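We use cookies to remember your login and keep the boards running. By staying on this site you agree to our cookie policy. Accept | Settings

Moving from a refinery lab to offshore work - worth it, and how do I get a first trip?

Posted by Muthu Salian

Hi everyone! I've been reading this board for months and finally made an account. I work as a lab tech at a small refinery, mostly on fuel testing (flash point, sulfur, density, the usual), and I really do love it. But a recruiter from Filtlow called me last Saturday about production chemist work on a platform, two weeks on and two weeks off, and now I can't think of anything else!

What I'd like to know:

I have 6 years in the lab but have never set foot offshore. Will an operator take me seriously, or do they only want people who already have trips behind them?

The recruiter says I should pay for my own survival training before he puts my name forward. It would cost me 715 dollars at the school near me. Is that normal?

And what does a production chemist do all day out there? The job sheet says "sampling, dosing and reporting" and that's the whole thing. Thanks in advance, I'm excited and a little scared.

deckhand_visser

Yes pay for the course. Everybody did. Bring good socks and your own pillow, the ones out there are flat as a pancake. Good luck!!

saltwater_paula

Oh, I'm so happy to see this one, because I made the same jump from a refinery bench and I'd do it again tomorrow!

Your lab years count for a lot. The people who hire chemists want somebody who can get the same number twice from the same sample, who writes down what they did, and who speaks up when a result looks wrong. Offshore you're often the only chemist on the shift, so there's no senior tech to lean over and ask. If you've ever run a night shift alone in your lab, put that near the top of your resume. Mine was on page two and the man who interviewed me at Konley told me it was the only reason he called.

On the training, I'd slow down a little. It's pretty common for people to pay for their own first certificate, and 715 doesn't sound crazy to me, but ask the recruiter in writing which certificate the operator accepts. There are several versions and they aren't all good in every region. A friend on my first crew had to take the whole thing twice. Ask too whether they'll pay you back after your first trip, since some contractors do. And check how long you have to wait for the medical - that was the slow part for me, much slower than the course. I booked mine in May and nearly missed my start date.

Now the fun part, the day itself. I'm up before six and the first round is sampling: produced water, export oil, the glycol system, and seawater if we're injecting. You carry your bottles up and down a lot of stairs (a LOT of stairs, your legs will be amazing). Then it's oil-in-water tests, salt and water content in the crude, and residuals on the corrosion inhibitor.

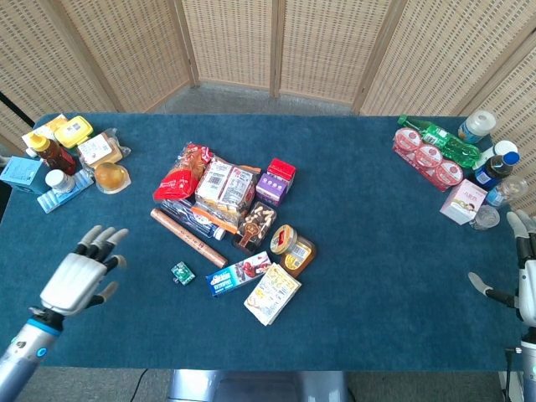
After lunch I walk the chemical skid and check the dosing pumps against what they're supposed to be putting in. You fill the calibration tube, time the drop, and work out the rate. It sounds dull but I love it, because a pump that has drifted explains half of the strange results from the morning! Scale inhibitor, demulsifier, biocide - you get to know each one by how the system acts when it runs short. We order most of ours in 1000 liter totes, so you'll also be watching stock levels and bugging the logistics desk about the next boat.

The last part is the report. Ours goes in through a program called Flimarard, and it's clunky, but it draws nice trend lines and I've gotten fond of it. Write your comments for the person who takes over from you at crew change. They'll do the same for you.

Two things I missed at first: my own kitchen, and being able to rerun a sample the next day with a fresh head. The time off makes up for the kitchen. For the other one, keep a retained sample of everything odd and label it properly.

Go for it, and please come back and tell us how the first trip goes!

fuelbench_tom

Agree with Paula on nearly all of it. One thing to add: ask whether the job is with the operator or with the chemical supplier. Supplier chemists usually move between platforms and see more kinds of trouble, which is great for learning, but your schedule can shift at short notice. Operator jobs tend to stay in one place. I've done both and liked the supplier years more, though my wife would give you a different answer.

Also read up on hydrogen sulfide safety before any interview. They always ask.

2886 views

Contact us | Terms | Copyright Oilfield Help Boards | Back to top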